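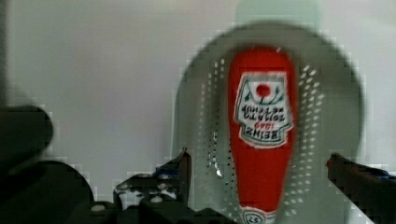
Can the arm now pick up objects it was never trained on? Most of them, most of the time, provided they keep still and have a side narrow enough to grip.

This report covers the third quarter of the Tarneo grant. The short version for anyone reading between meetings: the grasping method works well enough to keep, the placing half works well enough to argue about, and the budget is where we said it would be, a sentence we have looked forward to writing.

Method

As in the proposal, Feltine plans each move twice. A fixed camera picks the object and a rough approach, then the wrist camera takes over for the last stretch and corrects the angle of the fingers. In the second quarter the two views disagreed often, and the arm settled these disputes by going halfway between them. Halfway between two good grasps is usually air.

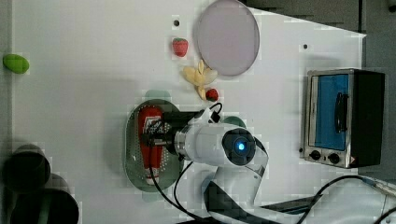 The fix was to let the wrist view win once the fingers are close, and to stop asking the fixed camera for its opinion. Sadao Iwasaki rewrote the handover in February and removed more code than he added. Grasp success on the household set went from nearly 60 percent to 81 over 100 trials. We reran the lot on a different morning and got 79, so we are calling it 80 and moving on.

Squeeze bottles remain the favorite test item on the team. They taper, they roll, and the label gives the wrist camera something to look at. Grasps taken across the wide part of the body hold. Grasps taken near the neck tend to swing, and the bottle arrives at its destination pointing somewhere new.
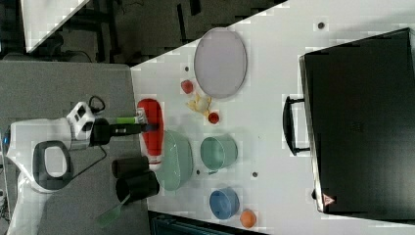
Placing, and what still goes wrong

Of the failures we logged, 18 came after a perfectly good grasp. Most were releases over a dish with a raised rim, where the planner treats the rim as part of the floor and lets go early. Perforated dishes make it worse - depth readings through the holes are a matter of taste.

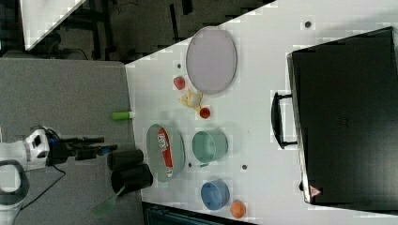 We tried smoothing the depth map, which cured the holes and erased the rims. The current version keeps the edges and fills only the small gaps. It has been running for four sessions and we like it, though we liked the last one too.

The Meng dataset comparison is late. The files arrived through Nodbridge in a format that its own reader declines to open, and we have a converter half written. Expect those numbers with the next report.

Next quarter

Finish the comparison. Repeat the placing trials with cluttered layouts, including long items that lean out of their containers. Fix the release height. We are not requesting additional funds, but would like to move the unspent travel money to replacement fingertips, which have traveled farther than any of us this year.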